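3. Gathering the Demonstrations

3.1 Why small packages

We came to snack packets by accident and stayed because they are wonderful teachers. Our first task set used wooden blocks, and the policy trained on it looked strong until we asked it to pick up anything that bends. A wrapper folds under the fingers, slides on a smooth table, throws back light from whatever lamp is nearest, and looks like a different object each time it is turned over. All of that is exactly what we want a learning system to meet early and often! The Nollow set, which we describe in this section, is built around that idea: everyday packaged goods, an ordinary table, and operators who are free to solve each pick in their own way.

The operators drive the arms by hand, moving a pair of leader arms that the follower arms copy. Every episode is stored with joint positions, gripper commands, and the video streams. There is a fixed time limit per episode, after which recording stops by itself, and the operator then marks the episode as kept, repeated, or set aside. We ask for a short written note on anything set aside. Those notes have been a delight to read, and they shaped much of what follows.

3.2 Close views and blur

The close view matters most in the last moments before a grasp. From the overhead view a packet may be partly hidden by the fingers, while the wrist stream brings its surface up large. It also brings shiny plastic, bright highlights, and a background smeared by motion. In an early version of our pipeline we threw out blurred views with a simple sharpness score. Tanner Zacharias, who wrote that filter, was also the first to argue for removing it, after he noticed that it was deleting the fast, confident reaches and leaving us with the timid ones.
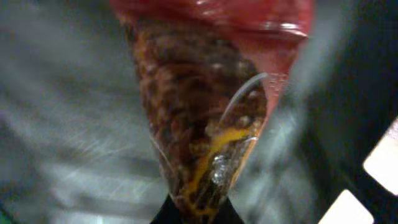 We now keep every frame in a kept episode and let the training sampler decide how often to draw from each stretch. The sampler looks at arm speed, so slow waiting at the start of an episode is drawn less often than the approach and the grasp. With this change the policy began to copy the rhythm of the better operators, slowing down late in the reach and closing the fingers in one movement. We had not planned for this and were very happy to see it.

Clear packaging deserves a word of its own. When the wall of a package is see-through, the strongest texture in the view often belongs to the food inside, and the true outer surface shows up only as thin highlights. Depth estimates on such items were poor with all the methods we tried. We therefore train from color video and joint positions alone, and we leave depth to the follow-up work planned for November.

3.3 Table layout and resets

The layout in Figure 2 is the one we call Berbridge, after the street where the first lab stood. The mesh basket goes on the left, the goods go on the right, and the middle of the table stays open as a shared zone that both arms can reach. Operators may pick with the right arm and pass across, or push an item toward the middle and finish with the left. We give no instruction on which to use. The two habits turn up side by side in the data, sometimes from the same person in the same hour, and the mixture gives the model far more to work with than a single scripted path would.
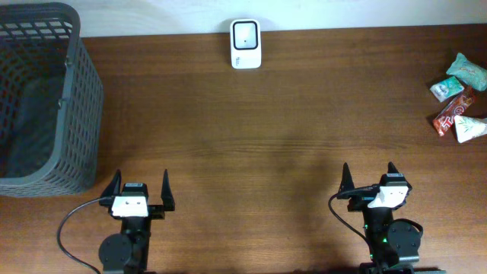
Figure 2. The Berbridge layout from the head camera, with the grippers open, the basket at left, and the packets grouped at right.

Resets took more thought than we expected. In the pilot, operators laid the goods out neatly between episodes, and the model learned that packets lie flat and apart from each other. The current rule is that items are dropped from a low height and left however they land, overlaps included. Only an item that falls off the table is placed again. This one change did more for performance on cluttered starts than any change to the network, and it cost us nothing but a little tidiness.

3.4 Session length and operator notes

Each session is made up of 28 episodes, followed by a rest. Longer sessions gave us more data per day but also more half-hearted grasps near the end, easy to spot from the growing number of second tries. We keep second tries when the operator recovers cleanly. A policy that has seen only perfect picks has no idea what to do when a corner slips out of the fingers, and recoveries are some of the most useful material in the whole collection.

A total of 24 sessions were recorded under the final rules. Episodes were checked by two readers using the Jusent review tool, which plays all video streams together and lets a reader mark the moment of contact. The readers agreed on whether to keep an episode in 99 percent of cases, and they settled the others by watching them together.

The free-text notes were sorted by hand. The most common remark concerned wrappers with crimped ends, which tempt people to pinch the end even when the middle offers a firmer hold. Another, made by several operators, was that long narrow packets are easier to take after being nudged around to face the gripper. We found the nudging move in the trained policy too, on packets it had never seen, and Section 4 looks at how often it appears and when it helps.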